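Starting a Small Business: Session 4 Handout
Breakfast Talks, Pitching and the First Customers
Instructor: Rania Filali

Reading for this session: chapter 5 of the course packet, plus the Lullby case (the last four pages of the packet). Bring your one-page business summary to class. If you have changed your idea since Session 3, bring the new version and the old one.

1. Why we are covering business events

Most people in this course will go to a chamber breakfast, a founders' meetup or a trade evening before they ever talk to a bank. These events cost little, and they are usually the first place a new owner has to say out loud what the business does. The purpose of this session is to help you prepare for one and follow up on it properly.

Terms used in this handout:

Host: the group that puts on the event and invites the guests. It may be a school, a chamber, a foundation or a firm.

Sponsor: a firm that pays part of the cost in return for its name on the program, a table, or a few minutes at the microphone.

Keynote: the main talk. At a breakfast it normally runs between 20 and 30 minutes, with questions after.

Warm introduction: being introduced to someone by a person they already know. Compare cold contact, covered in Session 3.

2. The Lullby case

Lullby was started by Essam Shehata to sell blackout curtains cut to size for rented apartments. The curtains attach without drilling. He worked on it evenings for the first year while employed at a flooring supplier in Caltby.

In the packet you will see that he went to his first business breakfast with no product to show and a spoken pitch that lasted four minutes. He gave out a lot of cards and got no calls. At the second breakfast he brought a fabric sample the size of a sheet of paper and a pitch he could finish before the coffee line moved. A property manager at Younis, which runs furnished rentals, asked for a price on two units.

Points to note from the case:

The Younis order was small. It was worth $395 in total and Shehata made very little on it after materials. He took it because the units were close by and he could measure and install them himself.

He asked for payment terms in writing before cutting any fabric. Several owners in earlier sections of this course skipped this step with a first customer and regretted it.

He kept a plain notebook of who he met, what they asked and what he had promised. The notebook is reproduced in part in the packet. Look at how short the entries are.

Question for discussion: was the $395 order a good use of his time? Prepare an argument on one side. We will split the room.

3. Preparing to attend

Read the guest list if the host publishes one. Pick two people you would like to meet. More than that is hard to manage in the half hour before the program starts.

Look up the speaker. You don't need to know a full career history. You need to know what the speaker's organization does and one thing it has worked on lately.

Write your pitch and time it. For this course the limit is 45 seconds. It should cover what you sell, who buys it, and what you are looking for at the moment. "Looking for" can be a customer, a supplier, a first hire or advice on a specific problem.

Arrive when the doors open. At a breakfast event with a 7 a.m. start and an 8 a.m. program, nearly all the useful conversation takes place in that first hour. People leave for work as soon as the talk ends.

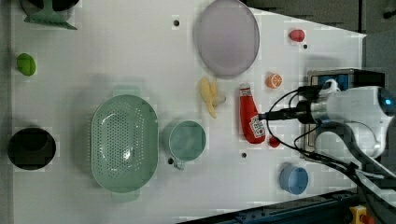 4. Following up

Send a short note the same day. Mention what you talked about, attach whatever you promised, and ask for one thing at most. If you promised nothing, a two-line note is fine.

If there is no answer, write once more after a week. After that, leave it until you have real news, such as a new product or a finished job.

Do not add people to a mailing list because they handed you a card. Ask first.

Record each contact in whatever system you already use. A spreadsheet with columns for name, firm, date, topic and next step is enough for most owners in the first two years.

5. Working out what an event costs you

New owners tend to count only the ticket. Use the worksheet on the back page and fill in all the lines:

Ticket or membership fee
Travel and parking
Samples, cards, printed sheets
Hours spent, including preparation and follow-up, at your own hourly rate

Worked figures for Onov, a bookkeeping service for food trucks, also in the packet:

Ticket: $25
Parking: $8
Printed sheets: $12
Time: 4 hours at $25, or $100
Total: $145

Onov charges $200 a month per client. A single new client who stays three months brings in $600, which covers the event and leaves $455 before the cost of doing the client's books. If the event brings in no clients, the owner is out $45 in cash and four hours of work. Both results are normal. Judge a series after several events.

Note that the hourly rate matters more than any other line here. If Onov's owner used $50 an hour, the total would be $245. Be ready to explain how you chose your own rate. We did this calculation in Session 2, so use the same figure unless something has changed.

6. Sponsoring

A few of you asked about this last time. Sponsoring is rarely worth it in the first year. Possible exceptions are when the audience is made up almost entirely of your buyers, or when the host accepts goods or services in place of cash. If you do sponsor, get a written list of what you receive: logo placement, number of seats, speaking time and whether another firm in your line can also sponsor.

7. Assignment

Attend one business event before the end of August. It may be in Caltby or anywhere else, and it may be free. Hand in:

a) your pitch, as you gave it, in writing
b) the completed cost worksheet
c) notes on two conversations, half a page each
d) a copy of one follow-up note, with the other person's name removed

Students who can't get to a morning event because of work should see me. There are evening options, and the assignment is graded the same way.

Session 5 covers simple contracts and deposits. Please read chapter 6 and bring one contract you have signed in the past, such as a lease or a phone agreement, with private details blacked out.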